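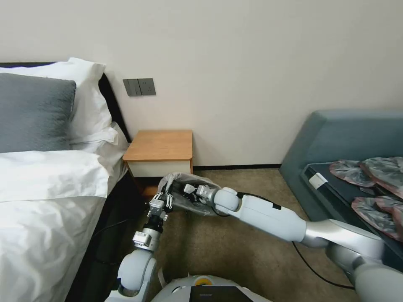

Preguntas frecuentes

Plodix alquila habitaciones y estudios amueblados por meses. Hemos reunido las preguntas que más se repiten en el correo, en el teléfono y, en alguna ocasión memorable, en un papel pasado por debajo de la puerta de la oficina. Si la suya no aparece, al final explicamos cómo encontrarnos.

ANTES DE RESERVAR

¿Cuál es la estancia mínima?

Un mes. No alquilamos por noches ni por fines de semana, y tampoco por «diez días, pero pagando como si fueran quince», propuesta que recibimos cada primavera con gran variedad de argumentos.

¿Y la máxima?

Once meses por contrato. Si quiere seguir, firmamos otro. Hay inquilinos que llevan varios contratos seguidos y siguen diciendo que están de paso.

¿Puedo visitar la habitación antes de firmar?

Sí, siempre que esté libre. Si todavía vive alguien dentro, le enseñaremos otra de la misma categoría en el mismo edificio. La orientación puede cambiar y las vistas también: las del edificio Halim dan a un patio por un lado y a otro patio por el otro.

¿Qué diferencia hay entre Halim y Prekis?

Halim es el edificio antiguo: techos altos, ascensor pequeño y carácter difícil. Prekis es el nuevo, con garaje para bicicletas y paredes que dejan pasar menos conversación. Los precios son parecidos. A quien se acuesta temprano le recomendamos Prekis; a quien toca la trompeta le recomendamos otra empresa.

¿Hay que pagar algo para reservar?

Una señal de 300 euros, que se descuenta de la primera mensualidad. Si cancela con más de treinta días de antelación, se la devolvemos completa. Con menos de treinta, la mitad. Si cancela el mismo día de la entrada, no se devuelve nada, aunque el motivo sea una mudanza a otro continente o un amor muy repentino.

¿Qué documentos me van a pedir?

Documento de identidad o pasaporte en vigor, un justificante de ingresos o de matrícula y un número de cuenta. Las fotos hechas a una pantalla donde aparece una foto de un fax no nos sirven. Lo decimos por experiencia.

DINERO

¿Qué incluye el precio?

Agua, luz, calefacción, internet y limpieza de las zonas comunes. La luz tiene un tope mensual que figura en el contrato; lo que pase de ahí se cobra aparte. Para llegar al tope hace falta dejar un radiador encendido con la ventana abierta, y cada invierno hay quien lo consigue.

¿Cómo funciona la fianza?

Es de una mensualidad. Se devuelve por transferencia en un plazo de treinta días desde la entrega de llaves, una vez revisada la habitación y leído el contador. Si hay algún descuento, lo recibirá detallado por escrito, con el importe de cada cosa.

¿Qué se descuenta de la fianza?

Roturas, manchas que no salen, llaves perdidas y agujeros en la pared. El desgaste normal no se cobra. Entendemos por desgaste normal el roce de una silla o una alfombra algo pisada. La silueta perfecta de una plancha queda fuera de la definición.

¿Cuánto cuesta perder la llave?

Si es la de la habitación, 6 euros, que es lo que cobra la ferretería. Si es la tarjeta del portal, 100, porque obliga a reprogramar el sistema y a llamar al técnico, que solo viene los lunes y de mal humor. Guárdelas en bolsillos distintos.

¿Puedo pagar en efectivo?

No. Transferencia o domiciliación.

LA VIDA DENTRO

¿Cada cuánto se cambia la ropa de cama?

Entregamos un juego limpio a la llegada y otro cada dos semanas, en el cuarto de lavandería de cada planta. La cama la hace usted. También puede traer sus propias sábanas y entonces el calendario es asunto de su conciencia.

¿Puedo mover los muebles?

Dentro de la habitación, sí, levantándolos. Arrastrarlos de noche es la forma más rápida de conocer al vecino de abajo. Al marcharse, cada mueble vuelve a su sitio; si no recuerda cuál era, el inventario lleva un plano.

¿Y sacarlos al pasillo?

No. El pasillo es la salida de emergencia y lo seguirá siendo aunque la mesa «solo vaya a estar un ratito».

¿Cómo se separa la basura?

Cinco contenedores en el cuarto de la planta baja: orgánico, envases, papel, vidrio y resto. Las bolsas se bajan cerradas y a partir de las ocho de la tarde. No se dejan en la puerta de la habitación. No existe un servicio nocturno que las recoja, si bien la fe en él está muy extendida.

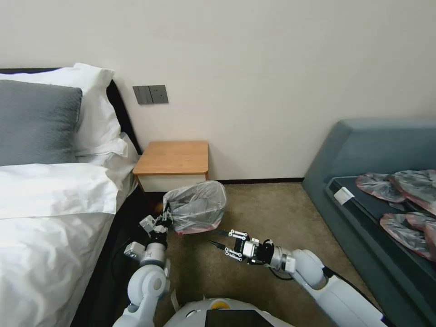
Foto: archivo de Plodix

¿Dónde dejo las cosas que todavía sirven?

En la estantería de intercambio, junto a los buzones. Vale dejar libros, menaje, perchas y plantas en buen estado. No se admiten colchones, televisores ni comida abierta. Lo que siga allí a final de mes se lleva al punto limpio, con la excepción de una fondue que ha sobrevivido a todas las retiradas y a la que ya tratamos como parte del edificio.

¿Se admiten mascotas?

Peces, en acuario de tamaño razonable. Gatos y perros no, por el reglamento de la finca. Un gato descrito en la solicitud como «compañero de piso muy tranquilo» sigue siendo un gato.

¿Pueden quedarse invitados a dormir?

Hasta tres noches seguidas y seis al mes, avisando antes por correo. A partir de ahí el invitado deja de ser invitado y hablamos de una habitación doble, que tiene otro precio.

¿Hay horario de silencio?

De once de la noche a ocho de la mañana. Incluye música, taladros, centrifugados y llamadas por altavoz en la escalera, donde la acústica es excelente y se entera todo el mundo.

¿Se puede cocinar en la habitación?

En los estudios, sí, en su cocina. En las habitaciones, no: cada planta tiene una cocina común con una balda de nevera por inquilino. Etiquete lo suyo. La mediación en casos de queso desaparecido no está incluida en nuestros servicios.

¿Puedo colgar cuadros?

Con tiras adhesivas que no dañen la pintura. Clavos y tacos, solo con permiso por escrito. Pruebe antes la tira en un rincón discreto.

CUANDO ALGO FALLA

No funciona internet. ¿Qué hago?

Apague el aparato de la habitación, espere un minuto entero y enciéndalo. Si sigue igual, entre en la aplicación Fleltix con los datos del móvil y abra una incidencia. Abrirla con la red que no funciona resulta laborioso.

¿Cuánto tardan en venir a reparar algo?

Fugas de agua, falta de luz o puertas que no abren: el mismo día. Calefacción en invierno: en veinticuatro horas. Persianas, bombillas y cajones con opiniones propias: en la semana. Una incidencia bien descrita se resuelve antes; «esto no va» nos obliga a preguntar qué es esto.

¿Entran en mi habitación sin avisar?

Solo en una emergencia, por ejemplo si el agua ya está visitando el piso inferior. Para todo lo demás avisamos con veinticuatro horas y acordamos el momento. Puede estar presente, y se lo agradecemos.

He dejado las llaves dentro. ¿Y ahora?

En horario de oficina subimos a abrirle gratis, la primera vez y la segunda. La tercera se cobra. De noche hay que llamar al cerrajero de guardia, cuyo número está pegado en el portal, por fuera, tras una larga temporada en que estuvo pegado por dentro.

LA SALIDA

¿Con cuánto tiempo debo avisar de que me voy?

Treinta días, por correo electrónico o desde Fleltix. Contarlo en la lavandería no cuenta como aviso, aunque acabe llegándonos.

¿Cómo tengo que dejar la habitación?

Vacía de objetos personales, barrida, con la basura abajo y la nevera limpia. La limpieza a fondo la hacemos nosotros. Mire debajo de la cama y detrás de la mesilla: ahí aparecen los cargadores, los pendientes y, cada junio, los apuntes de alguna asignatura que se prefirió olvidar.

¿A qué hora hay que entregar las llaves?

Antes de las once de la mañana, en la oficina o en el buzón metálico del portal. Métalas en un sobre con su nombre y el número de habitación. Tenemos una colección de llaves anónimas que crece despacio.

Me he olvidado algo. ¿Lo guardan?

Durante dos meses. Lo enviamos a portes debidos si nos facilita una dirección. La ropa que nadie reclama se dona.

CONTACTO

¿Dónde está la oficina?

En la planta baja de Prekis, puerta 814. Sí, en la planta baja. La numeración es anterior a nosotros y cambiarla requiere un permiso que seguimos esperando.

¿En qué horario atienden?

De lunes a viernes, de nueve a dos y de cuatro a siete. Los correos se contestan en un día laborable. Los que llegan con el asunto en mayúsculas – URGENTE, URGENTÍSIMO, POR FAVOR – se contestan también en un día laborable, y conviene incluir en ellos el número de habitación.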